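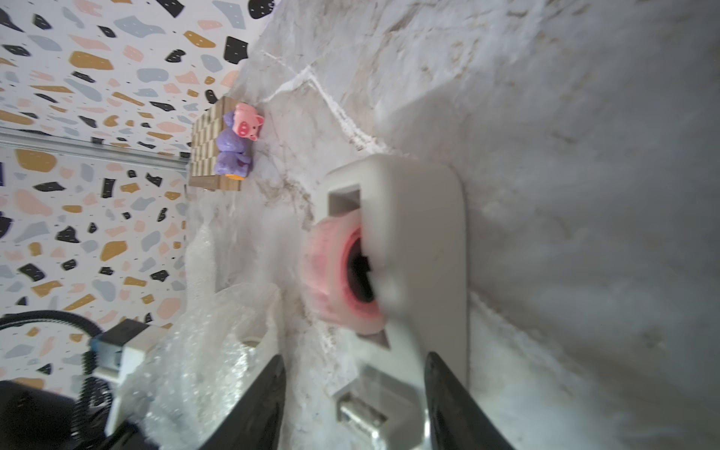 Progress report, front counter and packing corner, Danport shop
2018-08-30

Hi everyone, and thanks for waiting a few extra days for this one. I wanted the counter to be in before I wrote, and now it is, so this report is a lot more cheerful than the one you got in June!

Quick recap for anyone on the Foller side who is new to the file. The small works grant covers the front counter, the wall behind it, and whatever we need to wrap and pack orders without using the floor. The shop stays open while we do all this, which has been a bit of an adventure.

The wall
Finished. We went with the terrazzo pattern in the end, the one with black, mustard, pink and pale blue-gray flecks on white. I know a couple of you preferred the plain gray sample, and I did go back and forth (I had both samples leaning against the kettle at home for a week), but the shop gets so little daylight in winter that I wanted some color in there. The metal trim rail is on too and runs along the wall as far as the counter. I love how it catches the light. The first piece they sent was the wrong length and had to go back, and that cost us 6 days. No charge for the swap.

The counter
Also in. White marble with gray and beige veining, and one whitish jagged line that zigzags across it near the wall. I've asked the Hồ workshop, who supplied and fitted it, to put in writing whether that line is a natural vein or a crack. Their fitter told me vein. I can't feel anything when I run a fingernail over it, but I'd like it on paper before the last payment goes out, so I'm holding back 15 percent until I have their letter. If they come back with anything other than "vein" I'll call you the same day.

The packing corner
This is where we've gotten the most use so far. Before, we wrapped everything on a folding table in the back and carried it out to people. Now the wrapping happens right at the counter while the customer is standing there, and they chat, and quite often they pick up a card while they wait. I don't have proper sales numbers to show you yet, they'll be in the next report.

The tape dispenser is a white plastic one with rounded edges, and it's loaded with the pink tape. I had budgeted for two dispensers and only bought one, so there's a small saving there. We tried brown paper tape and clear tape in June and went back to pink both times. People notice it! A regular told me she can spot our parcels in her hallway from the stairs.

Oh, and the purple pig has moved in, along with the little checkered wooden block. The pig was on the old counter and I had at least five people ask after it during the works, so back it went, by the wall. Neither of them came out of the grant, in case you're wondering.

What isn't done
The cables. They still hang down in front of the wall at the lower end and I don't like looking at them. The electrician wants to fit a channel under the counter and has quoted for it, and the quote fits inside what's left in the fittings line. I'd like a yes from you before I book it.

Shelves under the counter for boxes and paper are ordered but not here. Delivery was promised in 7 working days and I have learned not to plan around promises — I'll write when they're on the premises.

Money
We're inside the budget on the wall and slightly over on the counter, because of the extra cut at the corner. The saving on the dispenser and the trim swap being free don't quite cover it, but the difference is small and I'd like to move it across from the signage line. The updated sheet is attached with the receipts, in the same order as last time.

What I need from you
A yes or no on the cable channel, and a yes or no on moving the signage money. If you want to come and see the counter, any morning works for me, we're quietest before eleven. Parking behind the building is closed until the road work is done, so use the street.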